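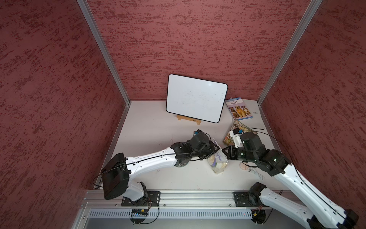

Skuvine Tabletop Items: README

Last updated: 2022-12-25

Skuvine is a set of photographs and handling notes for the sort of items found on a classroom or reading-corner table: children's books, small dry-erase boards, easel stands, and flat cases. This file covers the object list, the layout rules and the annotation conventions. Licence terms are in LICENCE.txt.

Contents

objects.csv: one row per item, with a short name, category and condition
layouts/: starting positions, one file per layout
notes/: free-text remarks by annotators
splits/: train, validation and test lists

The release holds 500 layouts in 8 groups. 60 layouts are held out for testing and share no group with the training list. Layouts are numbered within their group, and numbering is not continuous where a layout was withdrawn.

Surface and surround

All layouts use a flat white tabletop with red textured panels on three sides. The panel pattern is uneven, with darker streaks over a dusty rose base, and should not be treated as a uniform backdrop. Colour thresholding on red alone gives ragged masks near the corner posts. Use the masks supplied in layouts/ for background removal.

Object categories

book_flat: A book lying closed on the table. The short name is taken from the title where it can be read, for example why_do_dogs_bark. Where the title cannot be read, the short name describes the cover, for example book_patterned_green_yellow. Do not guess a title from the artwork.

board: A white dry-erase board with rounded corners and a thin black border. Boards are not cleaned to a fixed standard between layouts. Grey smudges and streaks from earlier wiping are expected and are not annotated as writing. Reflections on the board face are not annotated either.

stand: A small light wooden easel stand. A board resting on a stand is recorded as two objects with the relation rests_on. The label on the front of the stand belongs to the stand and has no entry of its own.

case_flat: A closed, flat rectangular object such as a laptop or tablet case. The category is deliberately loose. If the annotator cannot tell a device from its case, case_flat is correct and no remark is needed.

Relations

Four relations are used: rests_on, partly_under, beside and in_front_of. Front means the side of the table away from the back panel. A case that is both partly under a book and beside it gets both relations. A diagonal book is recorded with its angle in the orientation column and does not get a separate relation.

Overlap

Objects hidden in part are annotated to their visible edge only. The earlier Lyimo list used estimated full outlines, and the two should not be mixed without conversion. Ayten Çınar's conversion script is in tools/lyimo_to_skuvine.py. It drops the orientation column for any book without a visible corner.

Condition codes

0: no visible wear
1: light marks or rubbing
2: bent corner, loose page or cracked edge
9: not assessed

Condition was assessed by hand in July, before the layouts were made, and has not been updated.

Known problems

Group 3 has two short names for the same board, board_a and board_small. Treat them as one.

Glossy book covers lose detail under the overhead lighting. Mohcine Erraji has marked the worst of these in notes/glare.txt.

Some books have small coloured tabs on the cover. Tabs were left out of the outlines in group 1 and included from group 2 onwards.

Credits

Object list: Melahat Kozan. Layout rules: Wojciech Cieślak. Annotation review: Ayanda Motaung.

Contact: Skuvine maintainers, Amari | © 2022 Amari | Back to top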